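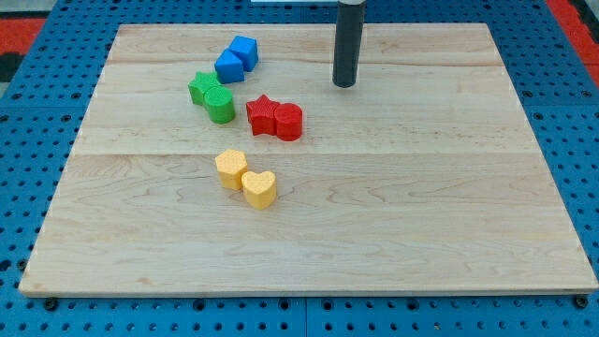

Pallora Island Weather Station and Seabird Post
Progress report to the Grosenov Fund, November 2022
From: Mairéad Nic Aodha

Quick one, boat leaves in an hour and the mail goes with it.

Staffing. Akua Yakubu and Nilton Salazar are settled in as the winter pair. Handover from the last two went fine apart from the radio log, which is missing a week. We had 133 applications for the post, shortlist was 4. Happy to send the scoring sheet if wanted.

Burrow survey. North slope done, 852 burrows marked and mapped. South slope not started - too wet underfoot and Akua turned her ankle on the steps (fine now). Will push it back to after the birds leave. Vasanthi Kamath has the raw data and is cleaning it up, expect maps from her before the next report.

Weather readings. Sent every morning and evening. Missed 2, both in the big blow when the mast had to come down. Mast back up, one guy wire still needs replacing.

Hut. Roof patched over the bunk room. Water tank holding. The stove flue is past saving and I'd like to move money from the trail line to cover a new one. Need a yes or no from you on that pretty soon, Nilton is cooking on the camp burner.

Trail. Brush cut back as far as Esteban Point. Nothing done past there. Weeds are worse than we budgeted for, esp. along the landing.

Supply runs. The Stundum was late twice, swell both times. Macarena Echevarría is asking the skipper about a back-up landing on the east side. Food stocks ok, over six weeks in hand.

Spending. On track execpt for fuel. Receipts are in the bag with this, a couple are water stained but you can read the totals.

Next: guy wire, flue if approved, weeding at the landing, then south slope. Akua wants to know if the replacement binoculars were ordered - please tell her direct, she checks the radio at six.

M.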